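カテゴリー:学生プロジェクト報告/地域と暮らし

共用机の使われ方と騒音の感じ方 学生寮カルゲート(Kallgate)での調査
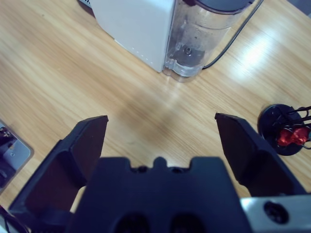

フリーデリケ・マイネッケ(Friederike Meinecke)
環境計画コース3年、調査班代表
2024年1月23日

1 目的
学生寮カルゲートの1階には、寮生が自由に使える学習室がある。昨年度の寮内アンケートで「うるさくて集中できない」という回答が多かったため、寮の運営側は私語禁止の掲示を出した。掲示の後も苦情は減らなかった。本調査では、学習室の音の大きさと利用者の感じ方を別々に記録し、両者がどの程度対応しているかを調べた。

2 方法
測定には普通騒音計を用い、部屋の中央と窓側の2か所で10分間の等価騒音レベルを求めた。測定は午前、午後、夜間の3つの時間帯に分けて行った。並行して、利用者に短い質問票を配った。質問は「今の音の大きさ」「気になる音の種類」「席を選んだ理由」の3項目で、最初の項目だけ5段階評価、残りは自由記述とした。
回収した質問票は351枚である。このうち時間帯の記入がないものと、同じ人が続けて出したと思われるものを除き、残りを集計した。自由記述に具体的な音の種類が書かれていたのは127枚だった。

3 結果
騒音レベルは夜間が最も低く、中央と窓側の差も小さかった。午前の窓側は通りに面しているため高めに出た。ところが「うるさい」という評価は夜間に集中していた。静かな時間帯ほど評価が厳しいという、予想と逆の結果になった。
自由記述で最も多かったのは椅子を引く音で、40枚に書かれていた。次が扉の閉まる音、その次が話し声である。話し声を挙げた人の多くは、声の大きさよりも「内容が聞き取れること」を問題にしていた。キーボードの音を挙げた人は少なかったが、書いた人の評価はいずれも最低の段階だった。
席を選んだ理由では「コンセントが近い」が「静かだから」を上回った。窓側の席は午前の騒音が大きいにもかかわらず、明るさを理由に選ばれている。

4 考察
夜間は背景の音が小さく、椅子や扉の音が目立ちやすいと考えられる。10分間の平均では、こうした短い音の影響はほとんど表れない。最大値や発生回数も記録すべきだったが、計画の段階では気づかなかった。
私語禁止の掲示の効果が薄かったことも、この結果と矛盾しない。苦情の主な対象が話し声でなければ、話し声を減らしても評価は変わりにくい。
比較のため、プリルトブリッジ(Priltbridge)の学生寮にも同じ質問票を送った。ただし返ってきたのは30枚で、時間帯の偏りも大きく、今回は集計から外した。先方の学習室は床がカーペット敷きで、椅子の音を挙げた回答は見当たらなかった。

5 提案
・椅子の脚にフェルトを貼る。半年ごとに貼り替える。
・扉の閉まる速度を調整する。
・通話は廊下の奥で行うよう、掲示の文面を改める。
・コンセントを窓から離れた席にも増やす。
最初の2つは費用が小さいため、2月中に試し、同じ質問票で再調査する予定である。

謝辞
質問票の文面はコスミン・オプレア(Cosmin Oprea)さんに見ていただいた。

コメント(3)

ねむい2年生
夜の椅子の音は本当に気になります。フェルト、早めにお願いします。

T.K.
等価騒音レベルだけだと突発音は見えにくいですね。再調査ではL5とLmaxも併記してもらえると比較しやすいです。

mori
コンセントの件、賛成です。延長コードを床に這わせている人がいて危ないので。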